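Rebar couplers

A rebar coupler is a short steel sleeve that joins two reinforcing bars end to end inside concrete. I've been adding to this entry on and off for a while, mostly because I kept having to explain the things to people on site and got tired of drawing them on bits of plasterboard. If you've ever wondered how a column gets taller than the bars it's made from, you're in the right place.

Why bother joining bars at all?

Reinforcing bar comes in fixed lengths, and buildings don't care about that. The old way of carrying on is the lap, where you lay the new bar alongside the old one, tie them together with wire and let the concrete pass the load across. Laps are cheap and I've got nothing against them. The trouble starts when the bars are thick and close together, as the overlap doubles up the steel and you can hardly get a poker vibrator down between them. I've stood over columns where I honestly couldn't see the bottom for steel. A coupler takes the overlap away and leaves you one straight line of bar.

The main types

Parallel threaded couplers are the ones I see most. The bar end is sawn square, sometimes forged a bit fatter, and then threaded, and the sleeve simply screws on. The forging matters more than it sounds - cutting a thread into plain bar takes away some of the steel, and fattening the end first gives it back.

Taper threaded couplers use a cone-shaped thread. They start easily and need only a few turns, so steel fixers with cold hands tend to like them (I certainly did). They do want a calibrated torque wrench, though, and a wrench that's been dropped off a scaffold isn't calibrated any more.

Bolted couplers need no threading. You slide the bar into the sleeve and tighten a row of bolts until the heads shear off. They're bulky and they cost more, but for repair work, where the old bar is stuck in the wall and can't be taken to a machine, they're wonderful!

Grouted couplers are filled with a runny high-strength mortar and turn up mostly in precast work. You lower the panel over the projecting bars, pump from the bottom port and wait until it comes out of the top one. Keep the ports clean. I can't say that often enough.

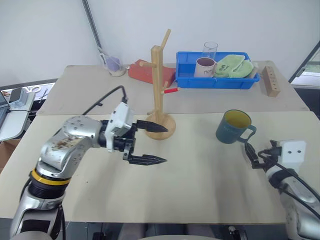
Robotic arm with a two-finger gripper over a tabletop.

Preparing the bar ends

Most of the bad joints I've met were bad before anyone picked up a sleeve. Sheared ends are the usual culprit, since a shear squashes the bar and leaves a lip on it. Use a cold saw or a band saw and look at the face afterwards. If it's leaning, cut it again.

Threads should be checked with a go/no-go gauge, and then capped. The plastic caps come in bags, they cost next to nothing, and yet I've seen whole bundles delivered bare and dragged across gravel. The Manurung yard, where I learned threading, kept a bin of caps beside every machine and you weren't allowed to lift a bar off without one. I thought it was fussy at the time. I've since come round to it.

Testing

The usual approach is to pull sample joints in a tensile machine, and the project specification says how many and how often. On the Julluvex car park job the rule was 3 samples for each batch of 400 couplers, with a batch rejected if any one of them slipped more than the specification allowed. Other jobs ask for quite different numbers, so please don't copy that one out.

Slip is worth a word. A joint can be strong enough and still be a bit loose, so that it opens slightly as the load comes on, and the concrete around it cracks wider than you'd like. King-fai Tai, who ran the test bench on that job, used to mark both bars and the sleeve with paint before each pull, which made any movement very easy to spot.

Where people go wrong

The classic one is not screwing the bar in far enough. A half-engaged coupler looks fine from two metres away. Paint a mark on the bar at the full depth and check it on every joint. Another is forgetting the cover - a sleeve is fatter than the bar, so the concrete outside it gets thinner, and links may need shifting to suit. Mixing sleeves from one maker with threads cut to another's pattern is a bad idea too, even if they seem to go together.

See also: lap splice, starter bar, bar bending schedule, concrete cover

Last edited June 17, 2018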